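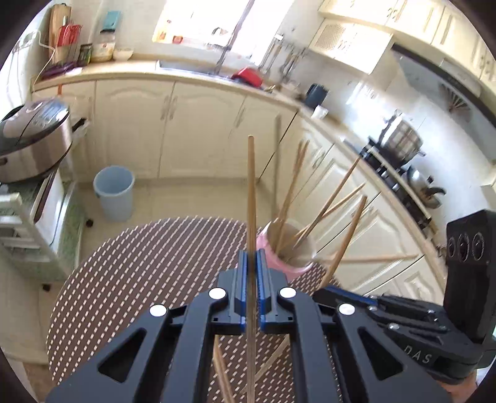
4.2 Where the chopsticks live

I went into this part of the study thinking that chopsticks would be dull. Spoons and knives had given us so much to argue about in the pilot that I had pencilled in half a page for chopsticks and moved on. Then I read the first batch of household diaries and had to rub out my half page, because people have a lot of feelings about chopsticks (and about where other people put them!).

The main thing we learned is that chopsticks rarely go in the drawer with everything else. They're too long for the usual tray, or they roll under the forks, or they end up lying across the top so the drawer won't shut. Of the 300 homes in the Moura sample, the ones that used chopsticks every day mostly kept them standing up in something: a jar, a mug, a tall tin, a cup that had lost its place in the set. Figure 3 shows the kind of thing I mean, a pink cup on a round table with the chopsticks fanned out of it. The people who wrote to us about this sort of arrangement almost never called it storage. They said the chopsticks were "out," even when they had been out for years.

I love that word, and I kept tripping over it in the coding. Alcides Cordeiro and I coded the 3431 diary entries separately, and "out" was where we disagreed most. He wanted to file it under items in use, along with the salt and the napkins. I wanted it under storage, since the cup was obviously the place the chopsticks went back to. We settled on a third code, "standing ready," and reran the whole kitchen section with it, which took most of September and some patience on both sides.

Then there's the matter of pairs. A fork is a fork, but a chopstick on its own is a problem, and the cup doesn't help you solve it. Once lighter and darker sticks have gone in together, somebody has to match them up again before dinner, and our diaries are full of small complaints about that job. One of the Bravley households kept a separate glass just for the odd ones. Another gave up on matching completely and told guests to pick any two of the same length. A third tied pairs with thread, stopped after a week, and wrote a rather sad entry about it. Matching was usually handed to children, who seemed to like it more than laying out plates, and a few of them had opinions on which wood went with which that their parents didn't share.

Which end goes up was the other argument. I had assumed tips up, for no better reason than that my own mother did it that way. Finbarr Doherty, who ran the Bravley visits, found both ways within the same street, and in 6 homes he found both ways in the same cup, depending on who had dried the dishes. Tips-up people talked about drips and about crumbs at the bottom of the cup. Tips-down people talked about hands touching the part you eat with. Neither side was going to budge, and Finbarr sensibly stopped asking about it at mealtimes.

Tidying on the table itself was much looser than we expected. Sticks got laid down beside the cup and left there until somebody wanted the space, and our diarists didn't see that as mess. "They're next to it, so they're away," wrote one of them, and I ended up using her line as the rule for our distance measure: anything within reach of the cup counted as put back. I know that's generous. With the stricter rule (inside the cup or nothing) the evening scores drop for nearly every home that eats at a small table, and the morning scores hardly move at all. Both versions are in the appendix, and Section 4.3 uses the generous one for spoons too, so the two sets of scores can be read side by side.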